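Equipment diary, Jenside workshop
September, entry 16

The morning was given to the capital request for the coming year. Usa Kongkaew and I met at 9.30 to go through the three quotations now in hand. Skuvport has revised its figure for the second arm and will hold the price until the end of the month. Howlader has not yet confirmed delivery charges, and I have written to ask for them again.

Sunil Weerakoon continued the bag handling work at the bench during our meeting. He asks that spare gripper fingers be entered as a separate line, so that they are not lost within general maintenance as they were last year. I have agreed to this and entered 4 sets at a total of £1,456.

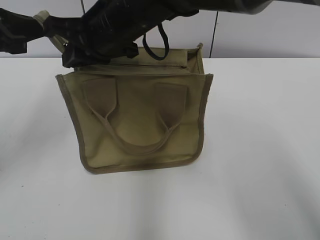
Bag handling at the bench: gripper closed on the upper left edge of the khaki canvas bag.

Soft goods will remain the larger part of our work under the Jarnitley contract, and the request must be written with that in mind. Usa considers that a second arm should be bought before any new table or fencing. I am inclined to support her, subject to the floor loading report, which is still with the landlord's surveyor.

The question of leasing was raised again. The monthly cost is acceptable, but the terms do not allow us to fit our own grippers, and I have recorded that as a reason against.

To do: obtain Howlader's delivery charges; ask Skuvport whether training is included in the revised figure; send the draft request to Sunil for comment before it goes to finance.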